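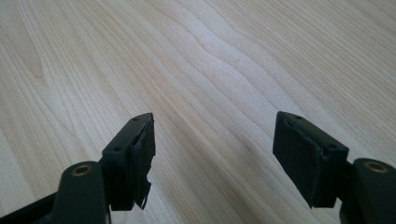 Section 3. Setting up your Plonia indoor herb garden

Last updated Aug 12, 2018

Welcome to the fun part! By now you should have everything out of the box and checked against the list in Section 2. This section takes you from a pile of parts to a planted, watered, lit herb garden, and it makes a very pleasant morning's work. Read each group of steps through once before you start it (the wick part in particular makes much more sense the second time).

You will need the reservoir, the growing tray, six wicks, the float, the lamp arm and lamp head, the power adaptor, the bag of growing mix and your seed packets. From your own kitchen you'll want a jug, a spoon, a large bowl and an old towel.

3.1 Choosing a spot

1. Pick a flat, steady surface that can take the weight. The garden is surprisingly heavy once it's full.
2. Leave a hand's width between the lamp arm and any wall, so that the arm can tilt back when you top up the water.
3. Keep the garden away from radiators, ovens and outside doors. Basil sulks in a draught.
4. Check that the adaptor cable reaches the socket without being stretched.

Note: A window isn't essential. If you do use a windowsill, turn the tray round once a week or your coriander will lean towards the glass like a row of commuters.

Caution: Don't stand the garden on a shelf directly above a socket, extension lead or anything electrical.

3.2 Fitting the wicks

The wicks carry water up from the reservoir to the roots. They need to be soaked first. A wick that goes in dry may never start drawing, and you won't know until the seedlings flop.

1. Put all six wicks in the bowl and cover them with lukewarm water.
2. Leave them for 20 minutes. Press them under with the spoon if they float.
3. Turn the growing tray upside down on the towel.
4. Push one wick through each slot until the stitched end sits flush with the inside of the tray. The longer tail should hang out underneath.
5. Turn the tray the right way up and give each tail a gentle tug. It should hold firm.

Note: If a wick slides out, take it out completely, fold the stitched end over once and push it in again. Chie Amano on our support team worked this one out with the very first batch of trays, and we've been passing it on ever since.

3.3 Filling the reservoir

1. Set the reservoir in its final place before adding any water. Moving it full is a good way to wet your socks.
2. Drop the float into the round well at the front corner, red tip upwards.
3. Pour in water from the jug until the tip is level with the upper line. From empty this takes up to 1527 ml.
4. Lower the tray onto the reservoir with all the wick tails hanging straight down. Press the corners until each one clicks.

Tap water is fine nearly everywhere. If yours leaves a lot of limescale in the kettle, rainwater or filtered water will keep the wicks working for longer.

Caution: Don't fill above the upper line. The roots need air as well as water, and a flooded tray will go sour within a few days.

3.4 Preparing the growing mix

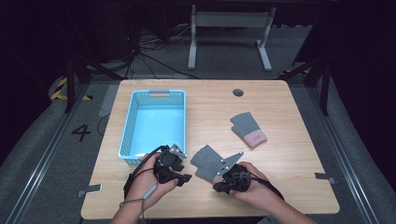
The growing mix comes as a dry, pressed block, and it swells a great deal when it's wetted (children love this step!). Put the block in the large bowl, add 568 ml of water, which is one pint, and wait until it has soaked up everything it's going to. Then break it apart with your fingers until there are no hard lumps left. The mix should feel like a wrung-out sponge. If it drips when you squeeze it, it's too wet for seeds and needs draining before it goes in the tray. A rectangular plastic basket with mesh walls does nicely, something along the lines of the light blue one on the table: line it with a piece of old cotton, tip the mix in and leave it over the sink for half an hour.

1. Fill each of the six cells loosely with mix, up to the inner ridge.
2. Tap the tray lightly on its sides to settle the mix. Don't press it down.
3. Top up any cells that have sunk.
4. Spoon leftover mix into a jar with the lid ajar. It keeps for a couple of weeks and is handy for filling gaps.

3.5 Sowing

Almost any soft herb does well. If you're new to all this, begin with basil, parsley, chives and salad rocket. Rocket is very quick to show, which is great encouragement while the parsley takes its time.

1. Make a shallow dip in the centre of each cell with a fingertip.
2. Sow a small pinch of seed in each dip. For larger seeds such as coriander, three is plenty.
3. Cover with a thin sprinkling of mix. Leave basil uncovered, as it likes the light.
4. Push a label into each cell straight away. You will not remember which is which!
5. Mist the surface with water and fit the clear lid.

Note: Keep the lid on until the first green shoots touch it, then remove it for good. Mould on the surface means the lid has been on too long. Scrape it off, leave the lid off and carry on.

3.6 Fitting the lamp

1. Slide the lamp arm into the bracket at the back of the reservoir until it stops.
2. Clip the lamp head onto the arm with the switch facing you.
3. Set the height so the lamp is 200 mm above the surface of the mix.
4. Plug the adaptor cable into the lamp first, then into the wall socket.
5. Press the switch once. The lamp will stay on for 14 hours, switch itself off and come on again at the same time the next day.

Caution: Always unplug the adaptor before wiping the lamp head. Dry your hands first.

Raise the lamp as the plants grow, keeping a clear gap above the tallest leaves. Pale, crisp patches mean the lamp is too close. Long, thin stems mean it's too far away.

3.7 The first fortnight

Look at the float every couple of days and top up when the tip drops to the lower line. Please resist watering from above once the lid is off, as the wicks are doing that job for you. When the seedlings have their second pair of leaves, snip out the weakest ones with nail scissors and leave the sturdiest in each cell. The snippings are delicious in an egg sandwich.

If nothing has come up after 14 days, turn to Section 6, Troubleshooting. For feeding, pruning and your first proper harvest, go on to Section 4.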